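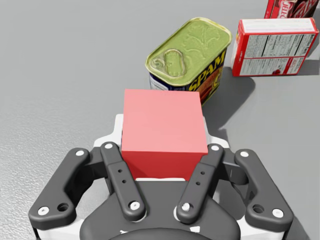 I've spent most of this month with my head inside the grasp checker, the bit of Zardale that decides whether the gripper has hold of something before the planner is allowed to move on. It used to work on finger width alone. You'd tell it how wide the object was, the fingers would close, and if they stopped near that width it called it a grasp and off we went. Fine for a plain red cube sitting square between the fingers, and pretty hopeless for nearly everything else! So the new version looks at the wrist view as well, and the part I'm proudest of is how it copes with clutter. With the cube in the fingers and a Spam can right behind it, the old segmentation was inclined to glue the two together into one strange lump (part cube, part lunch) and then complain that the lump was too big to pick up. Now it starts from the fingertips and grows outward, and it stops when the colour changes sharply or the depth jumps.

Getting there was less tidy than I'm making it sound. My first go leaned on colour far too much, and our grocery set has an awful lot of red packaging in it. Perrine Poulain had a look over my shoulder one afternoon and suggested I weight depth by distance from the finger pads, and that was most of the fix, grumble grumble. I'd been fiddling with hue thresholds for 6 days by then.

For those who like numbers: we ran 2,870 simulated grasps on the Zarnisbridge machines, and the old checker got the answer wrong on 318 of them. I'm still sorting through the results for the new one, so no victory lap yet, but the lumps are gone from every run I've opened. What's left is mainly shadows. A dark shadow beside a can still looks like an edge to my code if the lighting is harsh enough, and Gediminas Mägi has offered to randomise the lamps a bit more so I can stop tuning for one favourite setup.

If you want to try it, it's on the Mets branch, behind a flag called wrist_check. Leave it off if you're using the old planner, as the two disagree about when a grasp counts as finished and you'll get an arm that dithers over the table forever. Elīna Uibo is sorting that out for the October release. Send me your weird failures in the meantime, preferably with the log attached, and I'll buy a coffee for whoever finds the silliest one.

Kevin Inga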